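Trying out the Nendia simulation kit: our project report

Rania Abdelaziz and Lenni Turunen, spring term, finished in March

We should start by saying that neither of us had ever programmed a gripper before this course, so please read our verdict on the Nendia kit as coming from two very willing beginners. The kit is sold by Tamorel and comes in two parts: a simulator you install on your own computer, and a set of ready-made tabletop tasks to load into it. The student license cost us 300 euros for the term, which came out of the course budget, and our supervisor Marta Kuzmenko asked us to find out whether next year's group could learn from it without her sitting beside them the whole time.

Installation took most of an afternoon. The guide is friendly but it skips a step where you have to point the simulator at the task folder, and we went around in circles until Lenni found the setting in a menu called Paths. After that things went much better! The tasks opened quickly, the joints moved the way the sliders said they would, and we got very fond of the close view from the wrist, where you can watch both fingers and the tabletop while you line up an approach. 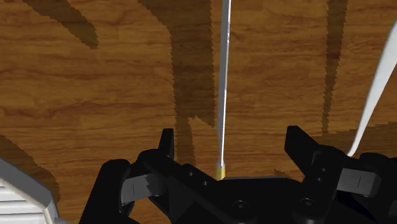 Noemi Oyelaran wrote back after reading our first draft that the wrist view was the part she had used least, and that she would rather have had a better manual. She had trouble with the grip force settings, which are explained in a single paragraph on page 201, and she wondered if we had run into the same thing.

We had, and we spent a whole evening on it. The force slider has no units, so we ended up keeping a notebook of which values we had tried on which task – a bit old-fashioned, but it worked for us. In total we logged 930 attempts between the two of us. The simulator saves every attempt by itself, and we are very grateful for that, as we both forgot to press save more than once.

Our recommendation is to renew the license, with a short handout of our own to cover the Paths menu and the force slider. Elsa Ljungberg has offered to test the handout on her own laptop before the summer.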